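Print this page
E-mail this page

Laundry and Bedroom Help, Part Time
Ganville House, Illberg

Ganville House has 40 guest rooms let by the month, one very patient dryer, and a job going. We need a person who can fold. If you are the sort who rolls everything into a ball and shuts the drawer fast, we wish you well, and the kitchen is sometimes hiring too.

The work is folding clean laundry in the guests' own rooms, on the guests' own beds, and putting it where the guest wants it. Our guests stay a long time and bring their own bedding, so forget the crisp white hotel sheet. You will meet fleece, plush, polka dots, and stripes that argue with other stripes. 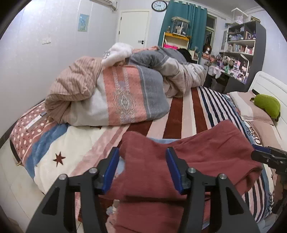
Shifts start at 12 noon and run four hours, Monday being the heavy one. You would be working with Shuk-fan Tai, who has run the laundry since before we had a second washing machine and has firm views on sleeves. Her method for a T-shirt takes an afternoon to learn. You may privately prefer your own method. You will use hers.

What you would be doing:

Collecting clean loads from the basement (there is an elevator, and it works most weeks)
Folding shirts, towels and bed linen
Smoothing blankets and straightening pillows
Matching socks, within reason
Writing up anything torn or missing a button in the Drorkberg book, a green ledger named after the man who sold it to us

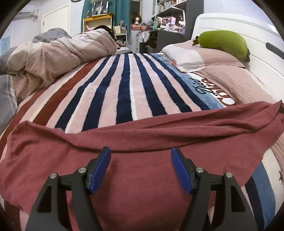

A word about personal belongings. Guests' things go back where you found them, and that covers chargers, half-read paperbacks and anything with a face. If there is a plush green vegetable lying on the pillow, it stays on the pillow. You don't need to decide whether it is a cucumber or an eggplant. Fold the dark red thing at the other end of the bed, leave the vegetable in charge, and move along to the next room.

We would like you to have done this kind of work before, though raising a large family counts and so does one long summer at a campground. You should be able to lift a full basket and be on your feet for most of a shift. A sense of humor about fitted sheets helps. We supply aprons, lunch, and coffee from Araújo, the bakery next door, whose rolls are the main reason people stay in this job for almost 2 years at a stretch.

The post opens in February. Pay is by the hour and we'll tell you the rate on the phone before you put on good shoes for us. There is a short trial, paid, consisting of one basket and one bed.

To apply, call the front desk and ask for extension 826, or leave a note with your name and number in the box by the side door. Please don't send a folded shirt. We've had several, and we still don't know where to return them.

Print this page
E-mail to a friend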